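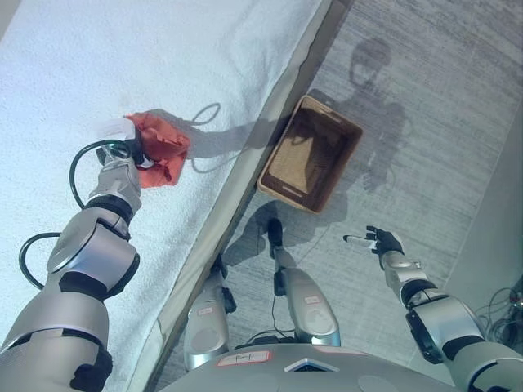

第8章　腕まわりの配線と日々の点検

前の章まで、歩行の調整や重心の話に長々とお付き合いいただき、本当にお疲れさまでした。ここからは少し肩の力を抜いて、腕の話をしましょう。といっても、華やかな動作の作り方はもう少し先に取ってあります。まずは関節とケーブル、それから手先の面倒を見るという、地味だけれど私がいちばん好きな仕事から始めます。

寝室で布を扱う作業は、一見するとやさしそうに思えます。重い物は持ちませんし、相手はやわらかいベッドと布だけです。ところが、腕をベッドの上に低く伸ばして布を押さえる姿勢では、腕の外に出たケーブルの輪が寝具に触れます。立った姿勢で点検したときには何の問題もなかった輪が、肘を伸ばし、手首をひねったとたんに思わぬところへ寝てしまうのです。私も駆け出しのころ、Deltbergの実習室でこれを見落とし、先輩のジャラ・カースレイクさんに「腕は使う姿勢で見なさい」と、お茶を飲みながらやんわり叱られました。

本章で使う実習機の呼び名はDeltineです。二本の脚と二本の腕をもつ機体で、腕の関節には黒い輪がはまっています。点検票ではこの輪を目印に、肩から手先へ向かって順番に見ていきます。途中で電話が鳴ったり、誰かに呼ばれたりしたら、どうぞ遠慮なく肩に戻ってやり直してください。

ケーブルについては、次の三つの姿勢で輪の大きさを確かめます。腕を下ろした姿勢、肘を曲げた姿勢、そして作業面に手先を置いた姿勢です。輪が小さすぎると手首を返したときに突っ張り、大きすぎると布や寝具に引っかかりやすくなります。ちょうどよい加減は言葉にしにくいのですが、指を添えて手首をゆっくり往復させると、突っ張る手前の感触がだんだんわかってきます（手袋は薄手のものをお勧めします）。もちろん、指を添えるのは駆動電源を切ってからです。

手先も忘れてはいけません。布を握る手と、もう片方の開いた手とでは、汚れ方も傷み方も違います。左右を別々の欄に書き、指の間に糸くずが残っていないかを見ておきましょう。足もとのケーブルも、歩かせる前に必ず目で追ってください。

この章の構成
8.1　関節の目視と手回し点検
8.2　外回しケーブルの輪の決め方
8.3　手先の清掃と左右別の記録
8.4　床のケーブルの取り回し
8.5　演習：点検票を自分で作る

用意するもの
薄手の手袋、やわらかい刷毛、結束用の面ファスナー、点検票、手もとを照らす小さな灯り。

それでは、機体を支持台に預け、電源が切れていることを二人で声に出して確かめてから、8.1節へ進みましょう。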